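Okay friends, I've been quiet on here since the start of August and a few of you messaged to ask if I was all right. I am! But I want to talk about why I went quiet, so this is going to be a long one. Grab your coffee.

I've been trying to learn how to wait on God. And I'm bad at it. I'm the person who prays on the drive to work and wants an answer by the parking lot.

Back in the spring I applied for a job at Osterska. Some of you knew, most of you didn't. It would have meant moving closer to my sister, better hours, being home for dinner. I wanted it so much that I had already picked out which church we'd visit first (I know, I know).

I prayed for that job every morning. If I'm being truthful, they weren't really prayers. They were more like reminders. "Lord, just checking in on this one again." Like He had it on a sticky note and it fell behind the desk.

Then nothing. Weeks of nothing! They said they'd call, and I carried my phone into the bathroom with me. I slept with the ringer on.

My pastor, Alun Phillips, asked me one evening what I was reading, and I said job listings. He laughed, and then he told me to go read Psalm 40 and stay there a while. "I waited patiently for the Lord; he inclined to me and heard my cry." He said to read it out loud every day and not go on to 41 until I meant it.

So I did. The first few days it made me mad. I'd get to "patiently" and just stop. I think I read that one line 100 times before I ever got to the part about the new song.
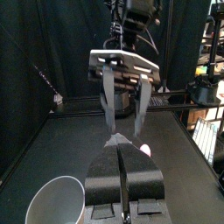

The other thing I did was write down what I was afraid of. I used the back of an old church bulletin, both sides. What if they forgot me. What if I'm too old. What if we never get closer to my sister and Mom gets worse and I'm 407 miles away. That last one is the one I cried over.

Seeing that number in my own handwriting, I understood that I hadn't been praying about the real thing at all. I'd been praying about a job. What I was scared about was my mom.

So I changed the prayer. I started praying for her by name, for her hip and her sleep and for the lady who comes in to help her in the mornings. And I started calling her at 8 every night instead of whenever I got around to it. We read a psalm together over the phone now. She picks. She always picks a long one!!

And the job? I didn't get it. They sent a very polite email. I read it standing up in the kitchen, waiting to fall apart, and I was sad, I really was, but I made supper and called Mom, and we read Psalm 103, and I slept.

I'm not telling you God closed a door so He could open a window. I don't know what He's doing. Maybe Osterska was never the plan, maybe it's later, maybe I move to Vutmont and raise goats. I've stopped trying to guess (mostly).

Mahmoud Abou Zeid, who I've worked next to for 5 years, noticed I wasn't checking my phone at lunch anymore. He asked what happened. So I told him the whole thing, Psalm and bulletin and Mom and all of it, and he was quiet a minute and then asked if I'd pray for his brother. I had never once talked about prayer at work before that. Not with anybody.

If you're waiting on something tonight, a test result, a kid who won't call back, a baby, a house, an apology, I'm not going to tell you it gets easy. Some mornings I still get to that word and stop. But read it out loud anyway. Tell Him the real thing, even if it takes you both sides of the paper to find it.

And please leave your requests in the replies, even just a first name. I'm going to go through them tomorrow before work, and I'll read them to Mom too. She'd love it, she's been asking me for "more people to pray for" like it's a grocery list.

Oh, and a few of you asked which translation I'm using. It's just the old one my grandmother gave me, the cover's coming off and half of Psalm 40 is underlined already. In her pen, not mine.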